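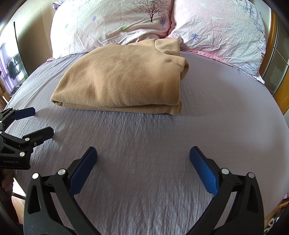

Odwood, the back bedroom

The back bedroom at Odwood is the smallest of the guest rooms and the one we get asked about most. It was the last to be finished, in November, and we have changed very little in it since then. Loubna Fahmy chose the bedding and Haruto Chiba did the painting and put up the shelf in the hall. The notes were written on April 30, 2019, and replace the ones that were on the old Sullau page.

The room is rented by the night or by the week. Breakfast is downstairs. The road to Stitier is 800 meters away, and very little traffic noise reaches this side of the house.

The bed

Most of the bedding budget for this room was 500, and the mattress was paid for separately. Loubna wanted plain colors underneath and the prints kept to the pillows - the other rooms went the opposite way and are harder to match when something wears out. Covers are washed at 40 and dried on the line when the weather allows. 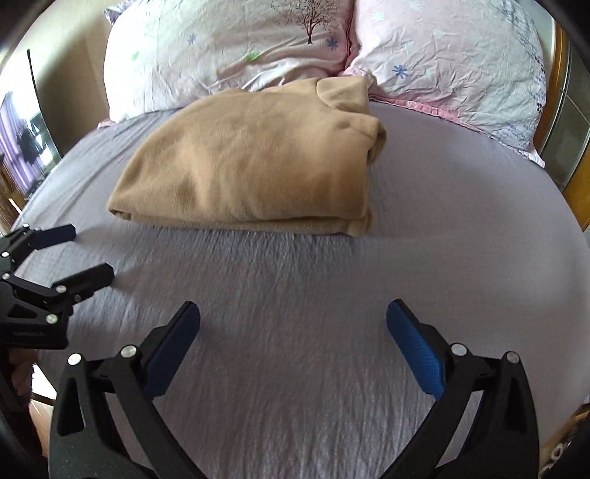 The same goes for the pillowcases, which we wash inside out to keep the prints from fading. Spare sets are in the hall closet, second shelf. Guests staying more than a week get a change of bedding on the seventh day, or sooner if they ask at the desk. We don't use fabric softener or scented detergent in any of the rooms. If you need a firmer pillow, we keep several downstairs and can bring one up before you arrive.

Heating and extra layers

The radiator goes off at 10 in the evening and comes back on early in the morning. Ghiță, the wall heater we used before, was louder and has been taken out. 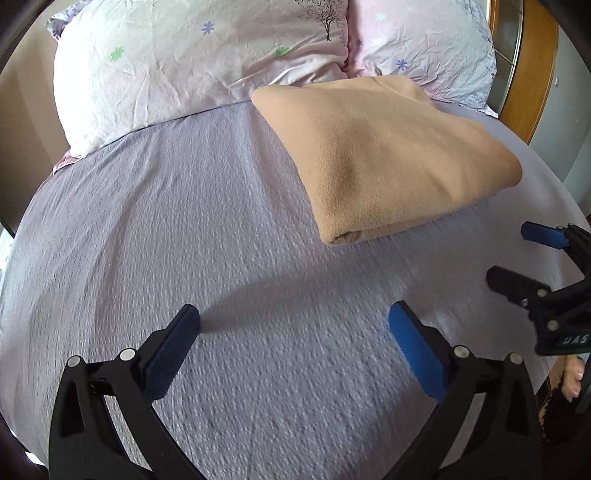

Nights at Odwood can be cool well into spring, and one sheet and a cover are not enough for everyone. Each guest room gets an extra layer for the bed. In the back bedroom it is tan fleece, left folded by the pillows so it can be found without turning the big light on. Fleece dries quickly and goes in with an ordinary load, but it does pick up lint - we run it separately when there is time. Please leave it in the room when you check out. A second one costs 70 to replace, and we have lost two since the winter.

Bookings for the back bedroom are taken by phone or at the desk. Pictures of the front rooms are on the next page.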